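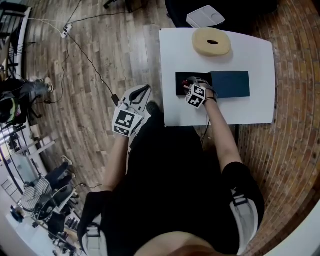
Zirnard open day, Cloltavbridge

Ehab Hegazy and I went over to Cloltavbridge on 2026-06-04 for the Zirnard open day. We had both put our names down in May, after the newsletter said they would be showing the small-box side of the business as well as the print room. Ehab sells bath oils and I sell ink, so small bottles in nice boxes are what we spend too much of our money on.

The building is behind the bus depot. Parking was £2 for the day and the machine only took coins. You go in by the side door, sign the book and get a sticky label to write your name on. Tea and biscuits were on the landing upstairs. There is a lift, but it was being used for deliveries until eleven.

Kwadwo Bawa took our group round. He has run the packing side for several years and before that he was at Grokent, where he worked on cartons for jars. He talked for a good while about board before we saw anything, and I won't repeat it all. The main point was that they keep 600 box sizes on file and most customers end up choosing from the same handful.

The packing room

It is a plain room with a wooden floor and white tables. I had expected long benches and a conveyor, but that is all in the other building and was not part of the visit.

The table I spent most time at had a dark blue lid and a black base on it, with a small red bottle to go inside. There was also a thick tan ring, with a long slot through the middle. Ehab thought it would make a decent cushion for a larger item and asked Kwadwo whether they sold them singly. They don't, but he could have a sample posted to him.

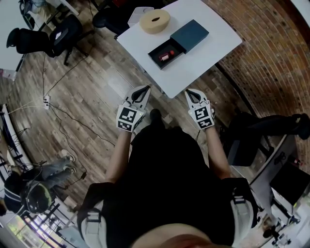
The bottle is the sort of size I use for samples. It had a white band for a label and a red cap, and laid on its side in the base it took up very little of the tray. I asked about this, as I pay by parcel size and don't want to send out empty space. Kwadwo said the box is from the Addo range and the Addo comes in one footprint only, so a small bottle needs an insert. Inserts are charged separately. You can have card or foam, and foam costs more.

He also said that people choose a box by looking at the lid and then complain about the base. The lining is the bit that picks up marks. With black you see every speck of dust and with white you see every fingerprint. He prefers black for anything with oil in it. I would have liked to see a mid grey, but they don't keep it in stock.

We talked about colour for some time. The blue on the Addo is dark, and in the catalogue it looks much brighter than it does on a table. Ehab had ordered from the catalogue last year and been surprised, so he was glad to have it confirmed. The order code for the blue is 3216. There is a green as well, code 1034, which we were told is being dropped when the current board runs out.

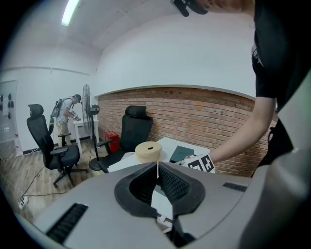 Prices and minimum orders

There was a sheet on the landing but it had run out by the time we came down, so these are from my notes.

The smallest order for the Addo box is one carton. Printing on the lid needs a larger run and a plate charge, which you pay once if you keep the same artwork. Plain lids have no charge beyond the box. Delivery is free locally and by quote anywhere else. Samples are free for the first two and then charged at the unit price.

Lead time is three weeks at the moment. In the autumn it goes up to five or six, and Kwadwo's advice was to get Christmas orders in before the end of August.
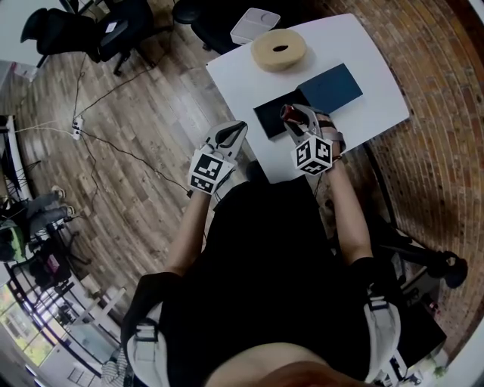 The blue box on the table, with the tan ring behind it.

Other notes

Lunch was sandwiches, and the cheese ones went first. If you need something without wheat, take your own.

The print room tour was shorter than planned and I missed the start of it through talking to a woman about wax seals. Ehab says the folding demonstration was good and that you should stand on the left, near the window, as the guard blocks the view from the other side.

I came away with a plain Addo box and a card insert to try at home. My 30 ml bottle fits the insert but the taller one doesn't, so I have written to ask about a deeper base. Ehab has put in an order for one carton of the blue.

The next open day will be in the spring. Booking is through the Zirnard office by phone, and they ask for no more than two people from each business.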